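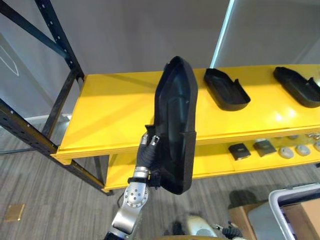 Zuvstead two-arm tray handler: demonstration days

Product details | Demonstration | Booking

The Zuvstead picks up moulded plastic trays, holds them and puts them somewhere else. It has two arms and gloved grippers with metal fingertips, and it has never once asked when lunch is.

At the Jindale showroom you can watch it work at the yellow shelving, with the black trays we use for all our visitors. It grips a tray by the rim at the lower end and holds it upright, narrow end pointing at the ceiling. Bring your own trays if you like - we'll try up to 3 types per visit. Please wash them first. Sizwe Hlongwane has asked me to put that in writing.

Visits last 60 minutes and go like this:

Coffee, and a short talk by Shirley Fortin (shorter if you look at your watch)
Tray handling on the upper shelf
Your trays, your questions, your doubts

Next open day: 2022-08-27, with more dates in September. Places are free, and groups are limited to 2 people per firm. The last firm to send its whole office ate all the biscuits.

The fingertips and glove covers are sold as spares. Covers wear out before anything else does, so order early.

Prices on request. Yes, we know - everyone hates that.

Book a visit | Ask about spares | Back to Handling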